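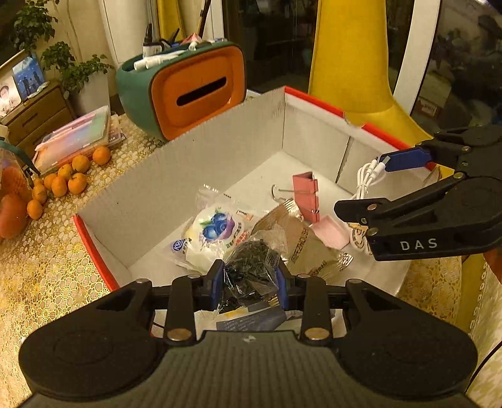 Print this item | E-mail this item

Parcel contents and the new Tretdale depot limits
July 8, 2026

The Tretdale depot has changed its acceptance rules for food parcels sent by members. The changes apply to all parcels handed in at the counter and to those collected by Juhl.

Maximum length plus girth is now 86 inches. Maximum weight stays at 17 pounds. Parcels over either limit are returned to the counter where they were accepted, and the handling fee is not refunded.

Dry goods must be sealed in their inner packaging. Soft cheese, fresh meat and anything labeled "keep refrigerated" are accepted only on the Zuline cold service, which leaves the depot 3 times a week. Vacuum-packed hard cheese may travel on the standard service from October through April.

Glass jars need a divider on all four sides. Paper tape is no longer accepted on the bottom seam; use plastic tape at least two inches wide, applied in an H pattern.

The contents form has been renumbered. Form 159 replaces the old green slip, and Tostis counters will stop taking the green slip when current stock runs out. List each item on its own line with its net weight.

Print | E-mail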